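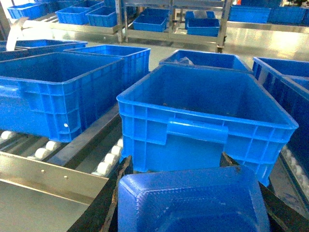 Rok wanted to know how a robot can tell where a box ends if it has never been told what a box is. He wrote in to ask, and a lot of other readers have asked nearly the same thing.

The short answer is that a robot doesn't know what a box is. It has a program, and the program looks for patterns.

Search this site
Enter a word
Go

How a Robot Finds a Box

A camera near a robot's gripper sends pictures to a computer. To you, a picture of blue crates is a picture of blue crates. To the computer it is a very long list of numbers. Each tiny dot in the picture gets numbers that say how much red, green and blue it has. The tiny dots are called pixels.

The first job of the software is called perception. That is a big word for making sense of what the camera sends. The program has to decide which dots belong to a crate and which belong to something else, like the rollers or the floor.

How does it learn to do that? People show it pictures. Savita Tiwari and Ermira Begović work on a perception program called Molar, and they trained it with 2,982 pictures. In every one, a person had drawn a line along the edges of each crate. Molar made a guess, checked its guess against the line, and changed itself a little bit. Then it tried again. They had planned on 3,000 pictures, but a few were too blurry to use.

Crates that are the same color are hard. When one blue crate stands in front of another, the blue of the first runs right into the blue of the second. Molar has to look for smaller clues. The rim of a crate is thick and catches the light, so it can show up as a bright line. The walls have ribs in a pattern like a grid. If the pattern stops and starts again, there may be a second crate.

The next job is planning. Once the program has found a crate, it has to choose a way for the arm to get there. It can't go straight through a metal rail or a rack! The planner tries many paths inside the computer before the arm moves at all. In one test it tried 50 paths and threw out 44 of them, mostly for bumping into something. From the six that were left, it picked the shortest.

The last job is control. The control program tells each motor how far to turn and how fast. It checks the arm's position again and again -- many times every second -- and fixes small mistakes as it goes. You do the same thing when you reach for a cup. You don't think about it, but your eyes and your hand keep correcting each other.

Sometimes the three jobs don't agree. Perception might say "I am not very sure this is a rim." Then a careful program slows down, or looks again from a different spot. Despina Stan wrote that part of Molar, and she set it to ask a person for help after three tries.

Try it yourself: put two books of the same color on a table, one partly behind the other. Close one eye and write down every clue that tells you there are two.

Words to know
Pixel -- one tiny dot in a picture
Perception -- working out what is in a picture
Planning -- choosing a path
Control -- telling the motors what to do

More to read
What Is a Sensor?
Why Robots Bump Into Glass
Damir Omerović Answers Your Letters
Left or Right? How a Planner Chooses
Sorting Socks With Code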